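The Living Room Table, Uncleared: A Gallery

Posted September 2024 by Noémie Tremblay

I have been wanting to put this page together for ages! Readers of the Enard Street newsletter (all 3 pages of it, stapled by hand) will know that I have a soft spot for the ordinary table. Dining tables get the magazine covers, desks get the gadgets, and then there's the table in the living room that gets absolutely everything else. Snacks, medicine, mail, wrappers, the bottle you meant to carry to the bathroom, the tissues you bought when your nose was running back in January. I love these tables. I love clearing them even more.

The gallery is short on purpose. I used to run galleries so long that people wrote to say they had given up halfway down the page, and fair enough. So there's one table to look at, and the rest is me talking, with a line or two for each kind of thing that tends to settle on a surface like this one. Scroll slowly or quickly, whichever you like.

The cloth

I'm starting with the cloth because I can't help it. Pink going on purple, with printed flowers! A flowered cloth does so much for a living room, and it is wonderfully forgiving of crumbs. The downside is that small things vanish into the pattern, so when you think you've finished, run the flat of your hand over the whole surface. I have found earring backs, a button and a very old peppermint this way.

Tall things and things that roll

Anything tall gets knocked over sooner or later, and once it's over it takes up three times the space. Bottles, cups and tubs are where I always begin, and the change is so quick that it carries you through the dull bits. A big bottle on its side can hide half a dozen smaller things.

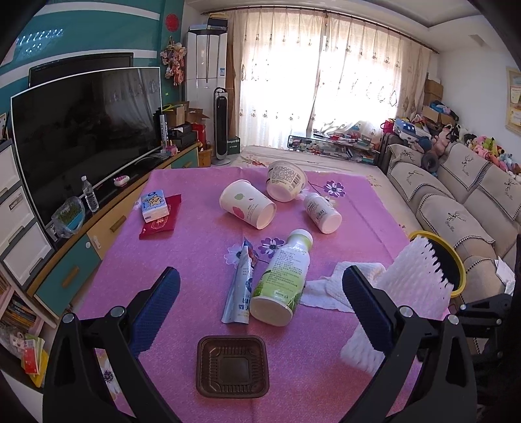
My own order goes like this: big bottles first, then cups and tubs, then the small bottles, then anything flat. Trash gets pulled out as I go and never put back down. I picked this up years ago from a little housekeeping booklet put out by Texier, a shop near my first apartment that sold brushes and dishpans, and I have never found a better way. The booklet is long gone, sadly. It had the most beautiful drawings of brooms.

Paper cups

A used paper cup goes straight in the bin, however pretty the leaves printed on it. I say this as somebody who once kept a whole stack of them for "paint water" and has not painted since. If the cup is clean and you really do have seedlings waiting, punch a hole in the bottom today and put it by the window. Otherwise, let it go!

Tubs

Cream-colored tubs are my weakness. They're such a good size for rubber bands, clothespins, birthday candles. My rule is that a tub may stay if I can say out loud what is going into it before I've finished rinsing it. Check the base and the side for the small print too, in case it was something you'd want to buy again, and snap a picture of the barcode before you wash the label off. I forget this every time and then stand in the store trying to remember the shade of beige.

Tubes, pouches and packets

Flattened packaging is sneaky. It looks empty and often isn't, so give each one a gentle squeeze before you decide. With anything in a language you don't read, look for the date and the measurements first, and ask whoever bought it before throwing it out. A neighbor of mine once tossed what she took for an old sweet wrapper and it was her mother-in-law's favorite hand cream. They laugh about it now (mostly).

Flat packets slide under other packets, so lift the top one every single time.

Tissues

Pocket tissues with a cartoon on the front! I adore these and I refuse to be sensible about them. A yellow star with a face on it makes a cold about ten percent better. Packs that are still good go into a coat pocket or the little drawer by the door. Crumpled ones go in the bin with no discussion.

Foam net sleeves

You know the stretchy white net that comes around pears and mangoes? We had so many in our house that my cousin named the pile "the Murkik," after a long pale monster in a bedtime story our grandfather made up, and the name has stuck. They are terrific for keeping glasses from clinking in a box, and for slipping between two bowls on a shelf. Keep two or three, rolled up inside each other. They weigh nothing and they get everywhere, so a whole bag of them isn't a saving, it's a houseguest.

Trays

A square tray with rounded corners is the best thing a living room table can own. I mean it! Dark brown plastic is ideal, because it doesn't show tea rings and it rinses clean under the faucet. Keep it low, keep it small, and let it hold the few things that truly live on the table. In our house that's the remote, the hand lotion and somebody's reading glasses. When it's full, something has to leave before anything new comes in.

I've bought fancier ones. The Stomero tray with the lift-out divider looked gorgeous for a week, and then the divider went off to be a bookmark. Plain is better.

The bin

Put the bin right up beside the table while you work. Walking to the kitchen and back with one wrapper at a time is how people end up sitting on the kitchen floor reading old recipe cards. A liner that folds well down over the rim stays put when you drop things in, and a bright rim is cheerful to aim for. Yellow is my favorite, but I'd say that about most things that come in yellow.

A few numbers, for those who asked

Last year's gallery of kitchen drawers had 2,000 visits, and I nearly fell off my chair. The hallway shelves got 1,000, which I still think is marvelous for hallway shelves. Thank you, thank you, to everyone who passed the links around.

If you'd like your own table to appear on a future page, send one picture and a sentence or two about what usually lands there. Please don't tidy first! Bedside tables are next, then the tops of refrigerators, and I already have a lovely one with a ceramic goose on it.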